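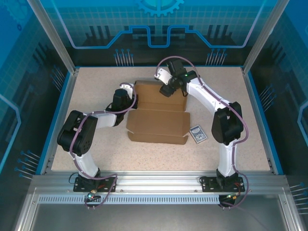
The Birnby road again

There was another crash at the Greswood turn on Tuesday. I was at home and heard it through the kitchen window, a long scrape and then a thump, about twenty to six, just as it was getting properly dark. By the time I had found my shoes and walked up the lane, Cormac Keane was already there with his van parked across the carriageway and the hazards going.

A small hatchback had come out of the bend too wide, hit the verge and gone over on its side against Josiane Leblanc's wall. The driver was out and sitting on the bank with somebody's coat round him. He was talking, which I took as a good sign. The ambulance took him off to be looked at and Josiane heard the next day that he had a broken collarbone and was back with his mother by lunchtime. I won't put his name here as he's only young and it isn't mine to give out.

The police kept the road shut until gone nine. Anyone wanting Birnby had to go back through Tendwood and round by the reservoir, and the lorries didn't like that at all. One of them got as far as the humpback bridge and had to reverse.

I have lived up here long enough to remember when that bend had a proper warning board, the black and white chevron kind. It was knocked flat two winters ago and never put back. What we have now is one post with a reflector on it, and the reflector faces the field.

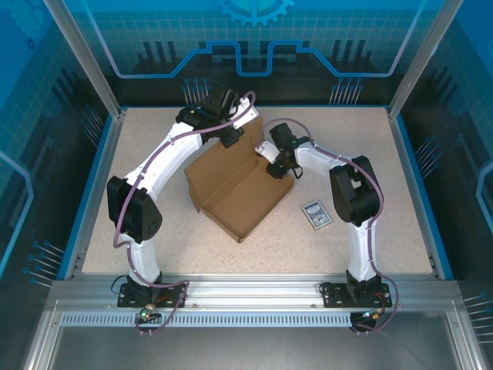 Loïc Bailly wrote to the highways people about it in the spring and got a letter back saying the site would be assessed. I've seen the letter. It says the collision record for that stretch did not at present meet the level for works, and that minor incidents with no injury are not counted. Well, most of them up to now have been no injury. Loïc himself went through the hedge there in the frost, drove home and told hardly anyone. Faustine Masson lost a wing mirror and a good bit of door. None of that is written down anywhere.

So if you have had a bump on that bend, even a small one, please report it. You can do it online or by ringing the non-emergency number, and you'll need the rough date and which way you were going. It took me fifteen minutes -- mine was the deer, last November, and I had never thought to mention it.

The limit is another matter. It's 60 right up to the bend and then 40 from the first house, so people are still braking when they ought to be steering. Raphaël Lecomte thinks the 40 sign should be moved back 200 metres towards Birnby, to the far side of the farm entrance. I think he's right, though I'd settle for the chevrons.

Josiane's wall is down for a length of 4 metres or so. The insurers are sending someone. Until then there are cones, and loose stone on the inside of the bend -- go steady if you're on a bike.

The parish meeting is in the hall at Greswood at half past seven, first week of the month as usual. The road is item six, after the bins.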